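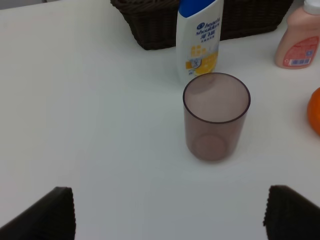

白いテーブルの上、くすんだ色の半透明カップ

獄中の人に手紙を書く夜のひらき方

2019年11月22日 手紙の会Lukia

抗議行動やストライキ、内部告発などで拘束されている人に、みんなで集まって手紙を書く会を始めてみませんか。やってみると本当に楽しいです。しゃべりながら書いて、途中でお茶を飲んで、誰かが古いプロテストソングをかけて、気がつくと封筒の山ができている。一人だと「何を書けばいいんだろう」で止まってしまう人も、隣の人が書いているとペンが動くんですよね。

Lukiaではこれまでに345通を送りました。返事が来ると、もう大騒ぎです(読むのは宛名の人が許可してくれたときだけ、と決めています)。この手順は私たちが試行錯誤してきたやり方なので、町や人数に合わせてどんどん変えてください。

準備するもの

便箋、黒か青のボールペン、白い無地の封筒、切手、宛先リスト、施設ごとの規則を印刷した紙。あとは飲み物を少し。
シール、ラメ、香りのついた紙、クレヨン、マーカーは出さないほうが安全です。施設によっては、それだけで手紙ごと差し戻されます。せっかくの手紙が届かないのは悔しい!

手順1 宛先を決める

初回は欲張らずに3人にしぼりましょう。宛先が多いと紹介だけで時間がなくなり、肝心の書く時間が残りません。
支援団体が公開しているリストを使う場合も、前日にもう一度確認してください。移送は突然行われます。11月の会では、リストの宛先がもう変わっていて、封筒を全部書き直すことになりました。
本人が手紙を望んでいるか、どの言語が読めるか、どの名前で呼ばれたいかも調べます。施設に登録された名前と本人の名乗る名前が違うことがあり、封筒の表には登録名と番号、中の便箋には本人の名前、という書き分けが必要な場合があります。本文で自分の名前を呼ばれることがどれほどうれしいか、何度も返事に書かれていました。

手順2 規則を読む

ここがいちばん地味で、いちばん効きます。枚数の上限、用紙の大きさ、写真の可否、差出人住所の書き方。施設ごとに驚くほど違います。
私たちが会場を借りているPlullbergの集会所では、入口の横に規則の紙を貼っています。読み上げるより貼るほうがみんな見てくれます。
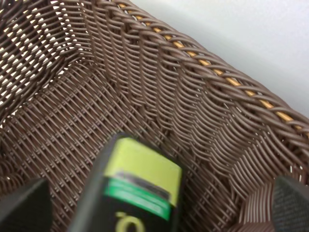
濃い茶色の編みかご

手順3 最初の15分の代わりに、短い紹介を

集まったらすぐ書き始めたくなりますが、その前に宛先の人を紹介します。どんな活動をしてきたのか、いまどんな状況か、何が好きか。裁判の細部は長くなるので資料に回し、好きな本や音楽の話を多めにするのがおすすめです。「この人、同じバンドが好きなんだ」とわかった瞬間、部屋の空気がぱっと明るくなります。

手順4 書く

書き出しに困ったら、こんなふうに。

「はじめまして。私は港の近くでパンを焼いています。今朝は霧がすごくて、橋が見えませんでした。」

たったこれだけで十分です。天気、通勤の道、飼っている猫、夕飯の失敗。外の暮らしの細かいところを、遠慮せずに書いてください。「こんな普通の話でいいの?」と毎回聞かれるのですが、いいんです、普通の話が読みたいと言ってくれる人がとても多いんです。

避けたいこともあります。
・進行中の裁判や事件の中身について尋ねない
・違法行為をほのめかす冗談を書かない
・他の収容者や職員の名前を出さない
・守れるかわからない約束をしない(「必ず会いに行きます」など)
・「お気持ちはよくわかります」と決めつけない

手紙は職員に読まれる前提で書きます。気をつけていれば、こわがることはありません。

長さは便箋2枚まで。上限がもっとゆるい施設もありますが、会で書くときはそろえておくと封入が楽です。字は大きめに、裏写りしない紙で。

詩や歌詞を書き写して送るのも喜ばれます。長いものは一節だけにして、なぜその歌が好きなのかをひとこと添えると、ぐっとその人らしい手紙になります。

手順5 封筒を仕上げる

宛名は一人が書き、別の一人が確認します。番号の写し間違いがいちばん多い失敗です。
差出人の住所は、自宅を使いたくない人のために会の私書箱を用意しておくと安心です。住所がないと受け取ってもらえない施設もあります。便箋のほうにも同じ住所を書いておきましょう。封筒は中の人に渡されないことがあるので、便箋に住所がないと返事が書けません!
最後に、日付を便箋の右上に。届くまでに何週間もかかることがあり、日付があると話がつながりやすくなります。

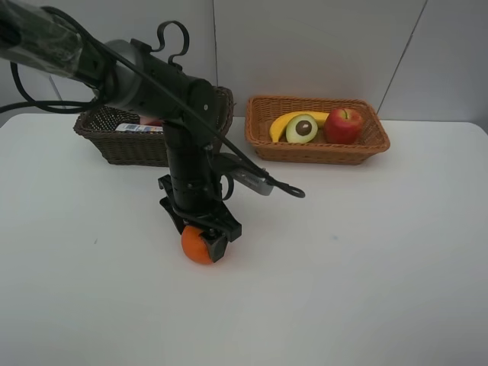 白いテーブルに向かって下がる黒いロボットアーム

手順6 投函と記録

帰り道にまとめて投函します。「あとで出す」は危険です。鞄の底から出てきた先月の手紙ほど申し訳ないものはありません。
記録は、宛先、投函日、差し戻しの有無だけ。本文の写しは会では残さず、書いた人に任せています。差し戻されたら理由を書き留めて、次の会で規則の紙に足してください。続けるほど頼れる紙に育っていきます。

よくある困りごと

返事が来ない
よくあります。切手が買えない、体調が悪い、通信を制限されている、単に書きたくない。どれもありえます。催促はせず、次の季節の話を書いて送りましょう。

人が集まらない
8人いればにぎやかですが、もっと少なくても会になります。隣町のNevesの会は台所のテーブルから始まりました。いまでも台所でやっていて、煮込みの匂いがしてとてもいい会です。

返事の内容が重くて、一人で抱えきれない
医療を受けられない、独房に入れられた、といった訴えが届くことがあります。その場合は本人の希望を確かめたうえで、支援団体や弁護士につなぎます。勝手にSNSに載せるのは絶対にやめてください。本人が不利益を受けるおそれがあります。つらくなった人は文通を休んでもかまいません。会の誰かに引き継ぐときは、本人にもそのことを手紙で伝えます。

誕生日に間に合わない
カードだけは別の日程で動かしましょう。会報「Waltham」の裏表紙に翌月の誕生日を載せているので、コピーして冷蔵庫に貼っておくと便利です。立体カードや音の鳴るカードは避けて、二つ折りの紙のものを選んでください。

会の案内文のひな形と、規則の紙の書式は集会所の棚に置いてあります。どうぞ持ち帰って、自分の町の名前に書き換えて使ってください。最初の会をひらいたら、ぜひ様子を聞かせてくださいね!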